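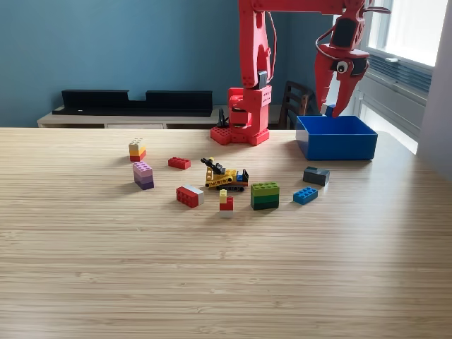 Wullton 作業室 2月

蜜蝋ワックスの塗り比べ、続き。

Prullum の缶には「一度塗りで輪ジミを防ぐ」とある。試験片は杉の端材、片面のみ塗布、18時間置いてから乾拭き。水滴を載せて364分放置したところ、縁に薄い輪が残った。防いでいるとは言いにくい。二度塗りの片はまだましだが、それなら缶の文句を書き直してほしい。

Vuris のほうは匂いがきつい。水は弾くものの、湯呑みを置くと白く曇る。Sombat Thongsuk さんは「拭けば戻る」と言うが、拭いた片を翌朝見ても曇りは残っていた。斜めから光を当てないとわからない程度ではある。たぶん彼は真上から見ている。

値段は Prullum が1,477円、Vuris が3,000円以上。倍の金を払って得るものが匂いなら考えてしまう。容量が違うので単純には比べられないが、塗り広げた感じでは伸びに差はない。

Lương の店主に勧められた「塗る前に木地を湿らせる」方法も試した。毛羽が立ち、400番で研ぎ直し。手間が一つ増えただけに見える。ただし湿らせた量が多すぎた可能性はある。霧吹きを二度、では記録として雑すぎた。次は布で拭く程度にする。

気になるのは、塗っていない片の成績がそこまで悪くないこと。輪は出るが、乾くとかなり薄い。前回の表では「無塗装=不可」と書いたが、あれは濃い茶をこぼした片で、水の片と並べたのがまずかった。前回の表は使わないこと。

醤油はまだ。油染みもまだ。片の裏に鉛筆で書いた番号がワックスで滲んで二枚読めなくなったので、その二枚は捨てる。番号は木口に書く。

Vuris の缶の蓋が固い。開けた人はきちんと閉めておいてください。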